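검색어를 입력하십시오 검색 전체 메뉴

Zavis 언더싱크 정수 필터 설치 및 사용 설명서
4장. 필터 교체와 초기 세척

4.1 적용 범위

이 장은 Zavis 언더싱크 본체에 Narska 카트리지를 장착하는 절차를 다룬다. 본체의 벽면 고정과 급수 분기 밸브 설치는 3장을 따른다. Arnalano 어댑터를 사용하는 세대는 4.4항을 먼저 읽는다.

4.2 준비

교체용 카트리지 1개, 하우징 렌치, 마른 천, 용량 7리터 이상의 받침통을 준비한다. O링용 윤활제는 식품용 실리콘 그리스만 사용한다. 석유계 그리스나 바셀린은 고무를 팽창시키므로 사용하지 않는다.

주의: 온수 배관에 연결하지 않는다. 본체의 최고 사용 수온은 29℃이다.

4.3 카트리지 교체

1. 싱크대 하부장의 물건을 꺼내고 받침통을 본체 아래에 놓는다.
2. 급수 분기 밸브를 시계 방향으로 돌려 완전히 잠근다.
3. 정수 레버를 열어 잔압을 뺀다. 물이 멈춘 뒤에도 레버는 열어 둔다.
4. 하우징 상단의 적색 버튼을 4초간 누른다.
5. 렌치를 하우징에 끼우고 반시계 방향으로 돌린다. 하우징에는 물이 차 있으므로 수직을 유지하며 내린다.
6. 사용한 카트리지를 빼고 하우징 내부를 중성세제와 부드러운 스펀지로 닦는다. 연마재가 든 세제는 쓰지 않는다.
7. 세제가 남지 않도록 하우징을 흐르는 물에 헹군다.
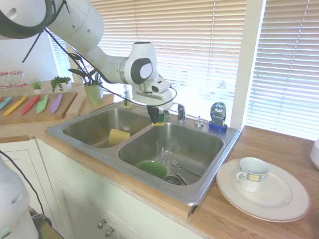 Kelly Treloar: 5번 단계에서 하우징이 전혀 돌아가지 않았습니다. 잔압을 빼고 레버를 바로 닫은 것이 원인이었고, 레버를 다시 연 상태에서는 손으로도 풀렸습니다. 3번의 "열어 둔다"를 굵은 글씨로 표시해 주면 좋겠습니다.

위 의견은 다음 개정판에 반영한다. 레버를 연 상태에서도 하우징이 풀리지 않으면 분기 밸브가 덜 잠긴 경우이다. 렌치에 파이프를 끼워 힘을 더하지 않는다. 나사산이 파손된다.

8. O링을 홈에서 빼내어 균열과 눌림을 확인한다. 손상된 O링은 재사용하지 않는다.
9. O링에 실리콘 그리스를 얇게 바르고 홈에 다시 끼운다. 꼬임이 없어야 한다.
10. 새 카트리지의 포장을 벗기고 화살표가 위를 향하도록 하우징 중앙에 세운다.
11. 하우징을 손으로 끝까지 조인 다음 렌치로 8분의 1바퀴만 더 조인다.

참고: Narska 카트리지의 교체 주기는 6개월이다. 교체일을 하우징 라벨에 유성펜으로 적는다. 사용량이 적어도 주기를 넘기지 않는다.

4.4 Arnalano 어댑터 사용 시

어댑터에는 유량 제한 디스크가 내장되어 있다. 카트리지를 교체할 때마다 디스크를 꺼내 헹구고, 오목한 면이 본체를 향하도록 다시 넣는다. 디스크를 뒤집어 넣으면 출수량이 절반 이하로 떨어진다. 어댑터 나사부의 테플론 테이프는 새로 감는다. 기존 테이프 위에 덧감지 않는다.

Fukuda 규격의 구형 어댑터는 외형이 비슷하나 나사 피치가 다르다. 혼용하면 조립 직후에는 새지 않다가 압력이 오르면서 누수가 생길 수 있다. 부품 뒷면의 각인을 확인한다.

4.5 초기 세척과 누수 점검

1. 정수 레버가 열려 있는지 확인하고 분기 밸브를 천천히 연다. 급하게 열면 수격으로 O링이 밀릴 수 있다.
2. 공기가 빠지는 동안 물이 끊겨 나온다. 물줄기가 고르게 될 때까지 기다린다.
3. 7분간 물을 흘려보낸다. 이때 나오는 검은 가루는 활성탄 미분이며 고장이 아니다. 이 물은 마시지 않는다.
4. 레버를 닫고 하우징 접합부와 어댑터를 마른 천으로 닦는다.
5. 29분 뒤 같은 곳을 다시 닦아 물기가 묻는지 확인한다. 물기가 묻으면 분기 밸브를 잠그고 4.3항 8번부터 다시 한다.

세척수를 흘리기 전에 배수구 거름망의 찌꺼기를 제거한다. 이중 볼 싱크대에서는 배수가 빠른 쪽을 사용한다. 배수관이 합류하는 구조라면 반대쪽 볼로 역류하지 않는지도 확인한다. 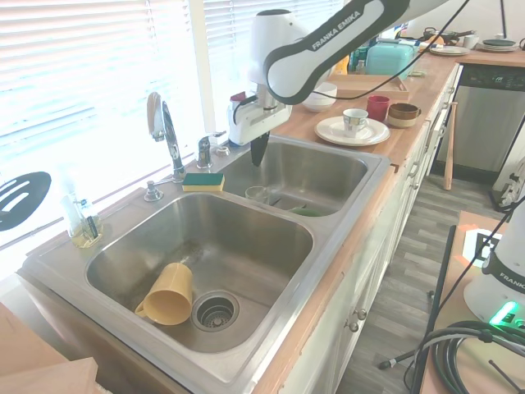 그림 4-2. 이중 볼 싱크대와 거위목형 수전

주의: 누수 점검이 끝날 때까지 하부장에 물건을 넣지 않는다. 전기 콘센트가 하부장 안에 있으면 점검 전에 플러그를 뽑고 단자에 물이 닿지 않게 한다.

4.6 장기 미사용

4일 이상 사용하지 않은 경우 2분간 물을 흘린 뒤 사용한다. 1월 등 동결 우려가 있는 시기에 집을 비울 때는 분기 밸브를 잠그고 하우징의 물을 비운다. 한 번 언 카트리지는 외관에 이상이 없어도 폐기한다.

관련 문서
3장. 본체 고정과 급수 분기 밸브 설치
5장. 출수량 저하 시 점검 순서
부록 B. 어댑터 각인 대조표
Narska 카트리지 보관 및 폐기 안내

최종 수정 2022년 4월 24일 | Zavis 기술문서 담당 | 문의하기 | © Zavis | 맨 위로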